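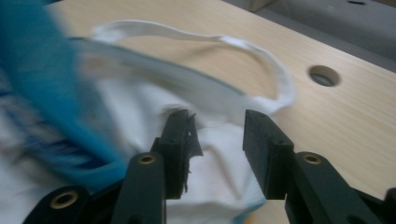 What we eat between two cities

By Emília Mikuš

April 22, 2025

The coach from Dernumano to the coast leaves at ten minutes past nine in the evening, and by half past nine everybody is eating. I have made this journey many times in my life and it has always been so. The lights of the last suburb are still in the windows, nobody can be hungry yet, and all over the coach there is the sound of paper, of foil, of lids. A man opens a boiled egg on his knee. Two sisters share a cold schnitzel between slices of bread. Somebody has brought an orange, and after one minute the whole coach knows it.

I grew up in a family that did not trust restaurants on the road. My mother prepared food for a journey the evening before, and she prepared it for more people than would travel. If we were three she made for five. When I asked who the other two were, she said that a coach can break down. In all the years of my childhood our coach broke down once, near a petrol station which sold hot soup, and she did not let us buy any.

For this article I went back to the night line, which is today run by a company called Lolalus. I wanted to see whether people still carry food with them now that there is a shop at every stop and a telephone which can tell you where to find noodles at midnight. I travelled there and back on different nights in early spring, and I spoke with passengers, with two drivers, and with the owner of the café in Cema where the coach makes its long stop.

The driver's bread

Vicente Rivadeneira has driven for Lolalus for seven years, and before this he drove lorries. He is 61 and he has strong opinions about sandwiches. The first opinion is that tomato must never go inside. It should travel next to the bread, whole, with a small knife, and be cut when you need it. The second is that cheese is better than ham after midnight. "Ham makes me thirsty, and then I must stop, and then fifty people must stop with me," he told me while we stood beside the coach in Cema and he ate his bread with cheese and pickled pepper.

He eats twice in a night. The first time is at the long stop. The second is at the end, when the coach is parked and cleaned and the sun is up, and then he has something sweet. His wife bakes a flat cake with plums, and in the months without plums she uses jam. He says that during the lorry years he ate very badly, mostly crisps and sausages from machines, and that his doctor was the one who changed it. I asked if he misses the crisps. He looked at the road for a while and said yes.

The rules for passengers are printed on a sheet behind the driver's seat. Cold food is allowed, hot food is not, and drinks must have a lid. There is nothing in the rules about smell. Vicente thinks there should be a sentence on fish, but he admits that he would not like to be the person who has to enforce it. On the winter line, he remembers, a whole family opened smoked mackerel before the coach had left the station. People complained, and then the grandmother began to offer pieces over the seats, and the complaints became fewer.

Offering

This custom of offering is what I remember best from my childhood, and I was afraid it had gone. Where I come from, you do not open food beside a stranger without holding it out to him first. The stranger says no. You hold it out again. He says no, thank you, he has just eaten. The third time he takes one small piece, and after this you may both eat in peace. As a student I moved to a country where the first no is final, and I spent some hungry months there before I understood.

On the way to the coast my neighbour was a young man with headphones, perhaps twenty years old. I had with me a box of potato pancakes. I held out the box. He took out one headphone, looked at the pancakes, and took two. He did not say no even once. For a moment I was a little shocked, and then I was very pleased. Later he gave me half of a chocolate bar with nuts, and we did not exchange a single word until the morning, when he asked me if the pancakes had garlic in them. They had.

On the way back it was different. The woman beside me was a nurse going home after visiting her son, and with her I could play the full game, three times from each side. She had cucumber sandwiches cut in triangles, with the crust on. She told me that she always makes the food for the return journey at her son's flat, from whatever is in his fridge, and that in this way she also finds out how he lives. This time there had been cucumbers and real butter, so she was content.

The long stop

In Cema the coach stands for thirty-five minutes. The station there is small and has a roof only over one half of the platforms. Across the road is Figueroa, which is open all night and has been so for as long as the line exists. It has a long counter, a row of high chairs and a glass case with pastries. The speciality is a bean soup with smoked paprika, served in a deep cup with a handle, because the people from the coach like to walk about with it.

The owner was not offended that most passengers come in with their own food. They buy a coffee or a tea, they use the toilet, and many of them sit down and eat what they have brought from home. There was a time when she had a notice on the door against this. She took it down in her second winter. A person who is allowed to eat his own bread, she explained to me, will also buy soup for it. She keeps plates for such guests at the end of the counter, and a jar of mustard that costs nothing.

I asked which food from home she sees most. Eggs, she said, then breaded meat, then the pies that every family folds in its own manner. The younger people bring rice in boxes and cut vegetables, and wraps. She has noticed that almost nobody brings soup in a flask any more, and she regrets it, although it would be competition. Her father worked on the railway and went out every night with a flask so wide that you could eat from it with a proper spoon. It stands on the shelf over the coffee machine. She has offered it to the museum in Dernumano, and the museum already has one.

Some advice, collected on the road

Everybody I spoke with wanted to give me advice, and I wrote down much more than I can print. The nurse says that sandwiches should be made with yesterday's bread, as fresh bread becomes paste. Vicente says that a cloth napkin is worth ten of paper, and that you should put it on your knees before you open anything. A student of geology, who travels this line each month, freezes a small bottle of water and lays it against the cheese, and drinks it in the morning. The café owner asks people to please not bring melon.

From my mother I can add this: carry the food for the night apart from your other luggage, somewhere you can reach it without waking a person. Put what you will eat first on top. And take one thing more that is sweet and does not melt, for a child who is crying. The child need not be yours. In her handbag there were always dry biscuits for this purpose, and I have seen them silence a whole coach between one town and the next.

My own contribution is the potato pancake, which I think is undervalued as travelling food. It should be fried a little longer than for the table and left on a grid until it is completely cold. Only after that does it go into the box, with paper between the layers. If you close the lid while they are warm they become soft and sad by Cema. Garlic, yes, but moderately, and marjoram as much as you like. For two people I take six large potatoes, one egg, and three spoons of flour. I squeeze the potatoes very well in a cloth before anything else.

In May the timetable will change, and the coach will leave Dernumano an hour earlier. Vicente is not happy with it. The stop in Cema will then fall before midnight, when he is not yet hungry, and he will have to think again about the cheese. The passengers I told about it had another worry. They wanted to know whether there would still be thirty-five minutes, and if the café would have the soup ready by then. The owner told me that it is on the stove from eight o'clock.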